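Hotels and Hospitality | Interviews

The Prinska Hotel reopened its east wing in March, after two winters of building work. In an interview given in October 2019, the general manager spoke about the hotel's plans and the guests it hopes to receive.

The house now has 165 rooms, all managed by the Ganus group. "Our regular guests asked for quiet and for a proper breakfast," the manager said. "We have moved the conference entrance to the side street, and the breakfast room opens at six."

The former ballroom has become the Petrauskas Restaurant, which seats 100. Its menu changes with the season, and residents may reserve a table when they book their stay.

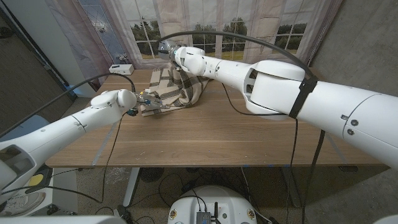

The head of reservations, asked whether the higher room rates had discouraged families, replied that family bookings had held steady and that children under 12 continued to stay free of charge in their parents' room. Requests for connecting rooms should be made at the time of booking.

The Gamard Spa, on the lower floor, is open to hotel guests every day. Day visitors are admitted on payment of a fee. "We limit the number of outside visitors," the manager said. "A guest who has paid for a room should be able to find a place by the pool."

Winter rates apply from the start of next month. Parking is available in the hotel courtyard and must be reserved in advance.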